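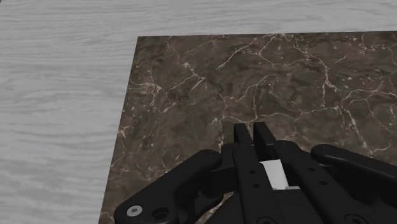 Illustration: Viston

Bultutbridge should keep its evening clinic

The walk-in clinic at Bultutbridge closes at 6 in the evening from November. Until now it has stayed open until ten. Trimadico, the company that holds the contract, says the late hours are not used enough to justify two nurses and a receptionist. The health board has accepted this. I think both of them are wrong.

The figures are in the board's own papers. Over the last quarter 642 people were seen at the clinic after six o'clock. Trimadico sets that against the daytime total and calls it low demand. Of course it is lower. There are fewer hours, no booked blood tests and no dressings list. If you compare the unplanned visits alone, the evening is the busier half of the day, and you have to go to the appendix to find that out.

Where will those patients go? The board says they can ring the advice line or travel to the hospital at Mägi. The last bus to Mägi leaves before seven. A taxi there and back costs £66, and that is if you can get one. A parent with a feverish child and no car will either pay it, wait until morning or call an ambulance. Two of those choices are bad for the family and the third is bad for everyone else who needs an ambulance that night.

I accept that money is short. Trimadico was paid a fixed sum and its wage bill has gone up, and a company which loses money on a contract will hand it back sooner or later. But the saving from closing early goes to the company for the rest of the contract term. The cost of the extra hospital visits falls on the public. Nobody at the board meeting was able to say what that cost would be, and the vote went ahead anyway.

There was a cheaper option on the table. The clinic could have stayed open until nine with one nurse and a pharmacist, sharing the reception desk with the dental practice next door. Staff put this forward in the spring. It got a paragraph in the report and no costing.

The board can still change its mind. The contract allows hours to be reviewed with two months' notice on either side, so a trial of the nine o'clock finish could start early in the new year. It should ask for a proper costing first, including ambulance calls and hospital attendances from our postcodes, and it should publish the result before it votes again.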